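Histology notebook, free-floating sections
Feb 4, 2026

Picking up where the last entry left off, with the mouse cortex sections that were sitting in cryoprotectant in the back freezer. For anyone who wasn't following along: these are the brains from the October batch, perfused and postfixed at Stindstead and then sent over to us in sucrose. They had all sunk nicely by the time they arrived, and I cut them coronal at 30 microns on the Rostorero sliding microtome. I was fond of that microtome until I had to clean it, but that is a story I have told in this book before and I will spare you the second telling.

Plan for today was the first real run of NeuN and GFAP together on the new rocker, with the Evier well inserts in place of the old mesh baskets. I have been grumbling about the baskets for ages. The mesh gets fuzzy at the edges and the hippocampus always manages to catch on it, so I was quite excited to try something else.

Pulled sections from the rack and rinsed them in PBS, three changes, gentle rocking. I started with the speed dial at 8, which is what the sheet taped to the rocker says, and I didn't like it one bit. The sections were riding up the walls of the inserts and lying there half out of the buffer. Turned it down to 3 and they settled into a lazy drift, which is how I like to see them. I have crossed out the 8 on the sheet and written in the new setting, so if you come to the rocker and find my handwriting on it, that is what happened. Please don't turn it back up without at least trying it my way first.

Peroxidase quench skipped, as this is all fluorescence. Went straight to blocking in normal goat serum with a little Triton. The serum is from the aliquots on the door shelf, the ones with the green caps. There is an older box behind it with the label rubbed off and I would rather we threw it out than have someone guess. (I did not throw it out. I have put a sticky note on it. If it is yours, please speak up!)

Primaries went on together. NeuN at the usual dilution, GFAP at the dilution we settled on last time, both in the blocking solution. Wrapped the plate in film and moved it to the cold room on the small shaker. I kept one well back with no primary, and one with only the GFAP, because the bleed-through into the red channel was bothering me on the last set and I want to be able to point at something when I say so.

While those are going I mounted up the leftover set, the single-stained NeuN sections from the pilot, which had been through secondary already and were waiting in buffer in the dark. I floated them onto subbed slides from a wide dish with a soft brush, in the usual way, tilting the slide up out of the buffer and coaxing each section flat before the liquid ran off. It goes well enough when you are patient. I was patient for most of it. The ones from the front of the brain behaved beautifully, and then I got to the caudal levels, where the cortex hangs on to the rest by very little, and those wanted to flip over on themselves every chance they got.

A small thing I want written down so that I stop relearning it: if a section lands folded, flood it again and let it lift. Do not drag at it with the brush. I dragged at one and took the corner off the entorhinal cortex, and I felt quite bad about it. It would have been a lovely section. I've marked it on the slide map with a little x, and it should be left out of any counting.
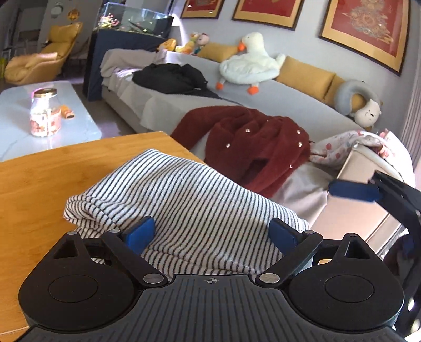 The trouble with folds is that they don't always look like trouble once the coverslip is on. With a strong NeuN signal you get a bright ridge and it is easy to spot, but a shallow pleat running along the pia can pass for a dense layer II, and I have been fooled by that more than once while scanning at low power. I find it helps to think of the layers as lines printed on cloth. Look at how the white fabric with the thin black lines bunches up between the two blue pads, and then picture trying to measure the distance from one line to the next straight across the bunch. You would get a number, and it would be a perfectly tidy number, and it would mean nothing. Layer thickness across a pleated bit of cortex is the same sort of number. So for this set I'm asking that we check each section in brightfield before drawing any contours, and that anything with a fold inside the region of interest goes on the excluded list, even if it is the prettiest staining on the slide.

Coverslipped with the Harms medium. It goes on a little thicker than what we had before and it traps bubbles if you hurry. I found it best to lay a bead along the long edge and lower the glass slowly with a needle. Slides are flat in the dark drawer, left side, to set overnight. Please don't stand them up in the box yet, they will slide.

Had a quick look at one of them on the epifluorescence scope before I put them away (I know, I know, I should have waited). Cells look crisp down through layer V. Background in the white matter is a bit higher than I would like, and I suspect the washes after secondary were on the short side in the pilot. I'll do 5 changes after secondary on the new set and see if that clears it. The CA1 band was lovely and sharp, and I was so pleased that I stayed looking at it longer than I had any business doing.

To do next:
Take the plate out of the cold room first thing and let it come up to room temperature before washing.
Secondaries are light sensitive, so foil over the inserts. The Evier lids don't block anything, they are clear.
Make fresh PBS. The carboy is down to the last inch and it has that look.
Ask Stindstead whether the remaining brains from the same batch had the same postfix time. The note on the tube rack says overnight and the email says two nights, and that could matter quite a lot for the GFAP.
Order more of the soft brushes. The good one is shedding, and I picked a bristle off a section this afternoon.

Rocker left running at the low setting, empty, to see whether it still makes that clicking sound by morning.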